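How to Budget a Tabletop Sorting Station

Posted in: Planning and Purchasing

Start with the table. Most people start with the arm, get a quote, and then find out that the table, the lighting, the mounts and the bins have no line in the budget. These steps go in the order we use at Nitness when we plan a new station for picking and sorting everyday objects.

Before you begin

You need a floor plan of the room, a tape measure, and a list of the objects you expect to handle in the first three months. Leave the object list short. You can add to it in the second quarter, when you know what the station is good at.

Step 1. Fix the work area

Measure the part of the table that will be used for work, and write it down separately from the size of the table. Our standard table is 56 inches wide, and the work area is a good deal smaller. The rest goes to the arm base, the controller and a place for a person to put things down.

Check the top for flatness and shine. A glossy top will reflect overhead tubes, and you may end up paying for a mat or a matte finish. Put a small amount in the budget for that now.

Step 2. Price the arm and the gripper as two items

Suppliers like to quote them together. Ask for them apart. Grippers wear out and get swapped, and you will want to know what the second one costs. When we compared offers from Oyelaran and Risilwood in July, the arms were close in price and the gripper spares were not.

Ask each supplier:

What is the lead time for replacement fingertips?
Is the mounting plate included?
Does the warranty cover a gripper you didn't buy from them?
Who pays freight on a return?

Step 3. Cameras, mounts and cable

Plan for at least one fixed camera that sees the whole work area. If you hang anything from the ceiling, get the building's approval before you order. Open ceilings make cable runs simple, but the runs are long. Measure from the ceiling point to the table and then to the computer, and add slack. We ordered 30 feet for our first station and had to order again.

Step 4. Bins and objects

Bins are cheap, so they get forgotten. Buy them all at once, same model, with spares. Lines get discontinued, and a new bin with a different rim height means redoing your positions.

Decide between clear and solid. Clear bins let people see what is in them from the side of the table. They are also harder for some depth cameras, so ask your camera supplier for a loaner and try it before you commit.

For objects, mix soft and rigid. Caps, cloths and small garments are inexpensive and will show you quickly whether the gripper you picked can handle fabric. We set aside 100 dollars for objects per station and rarely spend all of it.

Step 5. Add up the small items

On our last Wordale table, everything apart from the arm, gripper and computer came to $1,524. That covered the table, mat, camera mount, cable, bins, objects, a power strip and a spare light. Your total will differ, but if your sheet shows only a few hundred dollars here, go back and look for what's missing.

Step 6. Do a dry layout

Do this before the purchase order goes out. Put the bins and a few objects on the table and stand where the operator will stand. Move a hand through the path you expect the gripper to take and look for trouble at the rims. 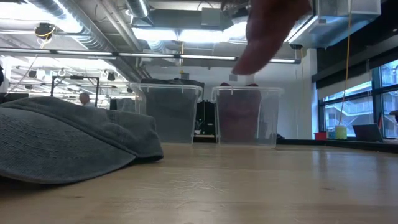
Nitness Planning Desk
18 Aug 2026

Two clear bins side by side and one cap on the table are enough for a first layout. Look at the gap between the bins. A narrow gap saves table space, but the gripper has to clear both rims on the way down, and an open gripper is wider than a fingertip. Check the gap against the supplier's drawing with the jaws fully open.

Look at the lights as well. If the bin rims catch bright reflections from overhead, price a diffuser or a switch that lets you turn off the nearest fixture. Windows need the same check. A roller blind may already be there, in which case the cost is zero, but try it all the way down.

Step 7. Hold back a reserve

Keep a reserve line and don't assign it to anything. In our case it has gone to fingertips and shipping. Review the sheet after the first month of use and move what is left to the next station.

Related pages: Choosing a Table Height / Reading a Gripper Data Sheet / Spare Parts Checklist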